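Foro Taller y Madera › Acabados y tableros
Tema: Tablero de arce para la mesa de juegos – ¿aceite o barniz?

tornillo_suelto
¡Ya lo tengo en casa! Arce claro, de tablas encoladas, para que los críos jueguen encima con los bloques de colores. 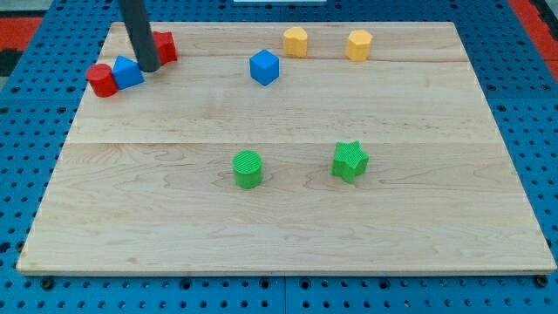

Lo compré en Erham y estoy encantado, la veta hace unos remolinos preciosos y no pienso taparla con pintura ni loco. Mi duda es el acabado: ¿aceite duro Cinard o barniz al agua? Pagué 155 euros, así que no quiero estropearlo a la primera.

garlopa77
¡Qué maravilla de madera! Aceite, sin dudarlo. Dos manos finas, lijando con grano fino entre una y otra. Si se raya, repasas la zona y listo.

virutas
No estoy de acuerdo. El arce con aceite amarillea y con niños acaba lleno de cercos. Barniz al agua mate y a olvidarse.

garlopa77
El mío lleva aceite desde octubre y sigue clarito – y eso que meriendan encima. Eso sí, hay que dejarlo curar 10 días.

virutas
Pues el mío se puso color miel en un verano. También le daba el sol de lleno, lo reconozco.

lamadelbarrio
¡Me encantan los nudos y las rayas oscuras! Yo los dejaría tal cual. ¿Los cilindros y el cubo venían con el tablero?

tornillo_suelto
No, los bloques son aparte, de plástico. Voy a probar las dos cosas por la cara de abajo y os cuento.

virutas
Y no te olvides de los cantos, que es por donde chupa.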